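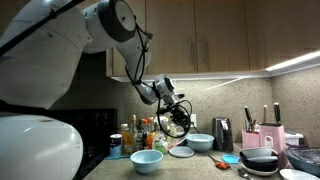

What happens to a racehorse when it stops racing?

Most go to one of three places: to stud if they were good enough or well enough bred, to a new career under saddle, or to a field. The last two are far more common than the first, and the work of getting a horse from a training yard to either of them usually falls to people the racegoing public never hears about.

Porkbridge is one of the yards that does that work. It stands at the end of a long farm track, with a row of brick boxes on one side and a barn on the other, and it takes in Flat horses and jumpers straight from training. Some stay a few weeks. Others are there for most of a year. The yard has room for 30 horses and is seldom far short of that number by the end of October, when the Flat season is winding down and trainers are deciding what to keep.

A horse arriving from training is very fit, is used to being fed heavily and has lived to a strict timetable. It has probably never spent a night out. The first job at Porkbridge is to undo some of this, slowly. Hard feed is cut back over a fortnight and replaced with hay. The shoes come off if the feet are good enough. Turnout begins with an hour in a small paddock beside the barn, with a quiet older horse for company, and builds up from there.
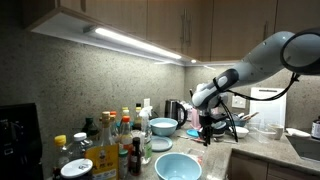

The kitchen counter, with the lights on under the cupboards.

The older horse at present is Fundero, a chestnut gelding who won six times over hurdles and fences and came to the yard with a tendon injury that ended his career. He was supposed to be rehomed. He proved so steady with newcomers that he was kept, and he has now seen a long list of them through their first days on grass. He grazes, they gallop up and down the rail, and after a while they come and graze as well.

Once a horse has let down, as the process is called, it is given time off before anyone sits on it. How much depends on the animal. A sound four-year-old who was simply too slow might be ridden again within two months. One with a leg injury will wait until the vet is satisfied, and one that has lost its condition or its nerve will wait longer than that.

Retraining starts from the ground. Racehorses are broken in early and ridden every day, but there are gaps in what they know. Many have never stood at a mounting block, because their riders are legged up while they walk. They are used to going in a string. A contact on the reins tells them to take hold and go faster, where an ordinary rider means the opposite. Most are stiffer on one rein than the other, and few have been asked to canter a circle in an arena.

Ko, a small bay mare, was typical. She ran on the Flat at two and three, was placed twice and never won. When she arrived in November she would not stand still to be mounted and would not leave the yard alone. Through the winter she was long-reined round the farm tracks, first behind another horse and then beside one. By April she was hacking out on her own and had been to a couple of small dressage competitions, where she was tense but did what she was asked. She has since gone to a home with one other horse, and the yard gets regular reports. 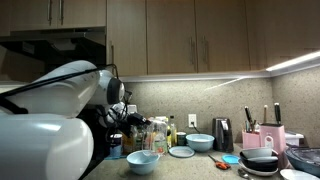
Bottles at the back of the worktop, near the hood.

Not all of them are so simple. Vokance, a big grey who had been a decent staying chaser, came back from his first two homes. He was sound and kind in the stable, but he had always been a strong ride and he frightened people in open fields. The yard's view now is that he was sent out too early. He spent another summer at Porkbridge and went in the end to a rider with a hunting background, on loan, which is how every horse leaves the place. The yard keeps ownership so that a horse can come back if things go wrong.

Money is the constant difficulty. Some owners pay towards the first months and some trainers ring up later to ask how a horse is getting on. Others hand over the passport and that is the last the yard hears of them. Hay, farriery and vets' bills come to the same whoever is paying, and the fee charged when a horse goes out on loan covers only part of it. The rest comes from open days, from livery on a few boxes at the far end of the barn and from a summer show.

Demand for the horses is steady. Thoroughbreds went out of fashion with amateur riders for a time, when heavier imported types were preferred, but classes for former racehorses are now held at shows all over the country and they fill well. The yard turns down almost 30 applications a year, mostly from people who want a first horse. A thoroughbred out of training can be a good second or third horse, the staff say, and they will suggest coming back after a few seasons on something quieter.

Evening stables are at four. The horses living out are checked last, by torch in winter, and Fundero is usually at the gate.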